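4. Setting up a petition scheme

This section covers the creation of a petition scheme in Putar, from the first settings page to the point at which residents can sign. It applies to councils running the hosted version. Councils that moved across from Zolus should read section 3 first, as imported petitions keep their old thresholds until they are edited by hand.

You will need:
– an account with the Scheme Manager role
– the petition scheme adopted by your council, in its current wording
– the list of postcodes for your area (CSV, one postcode per line)
– the name of the officer who will receive completed petitions

Putar does not decide whether a petition is lawful or in order. It applies the rules you enter. If the adopted scheme and the settings differ, the adopted scheme prevails and the settings must be corrected.

4.1 Create the scheme

1. Sign in and open Admin > Schemes.
2. Select New scheme. Enter the title as it appears in the council's constitution.
3. In Receiving officer, type the name and job title. Both are shown to the public.
4. In Area, upload the postcode list. The page reports how many postcodes were accepted and how many were rejected. The Parkosen list, used as the example throughout this guide, contains 2,192.
5. If any were rejected, download the error file, correct the lines and upload the whole list again. Uploading only the corrected lines replaces the list with those lines.
6. Select Save as draft.

Note: A scheme in draft is visible to Scheme Managers and Moderators only. It does not appear in search.

4.2 Set who may sign

The default is "lives, works or studies in the area". Three other settings are available: residents only, registered electors only, and anyone.

1. Open the Signatories tab.
2. Choose the rule that matches your scheme.
3. If you choose "lives, works or studies", decide whether one postcode is enough or whether a second is required from people who live elsewhere.
4. Set the minimum age. Leave the box empty if there is none. Do not enter 0.

Caution: "Registered electors only" does not check names against the electoral register. It adds a declaration which the signatory must tick. Any check against the register is carried out by electoral services after the petition closes, and the register must not be uploaded to Putar in any form.

4.3 Set the thresholds

A threshold is a number of valid signatures at which something follows: a written reply, a hearing in committee, a debate at full council. Each is entered as a separate row.

1. Open the Thresholds tab and select Add row.
2. Enter the number of signatures.
3. Choose the outcome from the list, or select Other and type it in. The wording is shown on the petition page once the threshold has been reached.
4. Enter the time allowed for the outcome, in working days.
5. Repeat for each threshold, lowest first.

In the Parkosen scheme the first threshold is 70 signatures, and the outcome is a written reply within 19 working days. Time runs from the day the petition closes, unless the box marked "Count from threshold" is ticked.

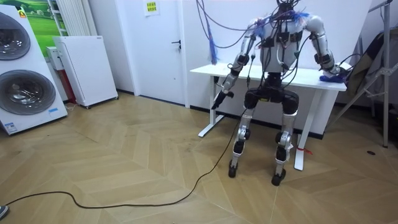

Thresholds may be changed while a scheme is live, but the change affects only petitions opened afterwards. A petition already collecting signatures keeps the figures it was opened with. If the council has resolved that a change should apply to open petitions as well, each must be edited from its own page by a Scheme Manager, who will be asked for the minute reference.

4.4 Paper signatures

Most schemes allow a petition to be signed both on paper and online. Putar adds the two totals together but publishes them separately.

1. On the Signatories tab, tick Accept paper sheets.
2. Print the blank sheet from Downloads. Sheets in another layout can be accepted if they show the full wording of the petition on every page.
3. When sheets arrive, open the petition and select Enter paper total.
4. Enter the number of valid lines and the number rejected.
5. Scan the sheets and attach the file. It is held with the petition and is not published.

Note: Duplicates between paper and online signatures are not detected. Where the combined total is within a few signatures of a threshold, compare the two lists by hand before confirming the total.

4.5 Moderation

New petitions wait in the Moderation queue until accepted or refused. At least one Moderator must be assigned before the scheme can go live.

1. Open the Roles tab and add each Moderator by email address.
2. Set the reply period. The petitioner sees this as a date.
3. Under Grounds for refusal, delete any that are not in your scheme. The supplied list is longer than most councils need – the planning and licensing entries in particular are often left in by mistake.
4. Tick Suspend during election period if your scheme provides for it, then enter the start and end dates. They are not carried forward to the next election.

A refused petition remains on the site with the ground shown, unless the text itself cannot be published. In that case only the title and the ground appear.

4.6 Go live

1. Select Check scheme. Errors are shown in red and must be cleared. Warnings are shown in amber and may be left.
2. Submit one test petition from an ordinary public account, sign it and close it.
3. Confirm that the receiving officer has had the closing email.
4. Delete the test petition.
5. Select Publish scheme.

The public page is available within the hour. For schemes supported by Adeleke, send the page address to Ylva Viklund or Agnes Hägglund on the support desk, who will add it to the monitoring list. Closing and archiving petitions is covered in section 5.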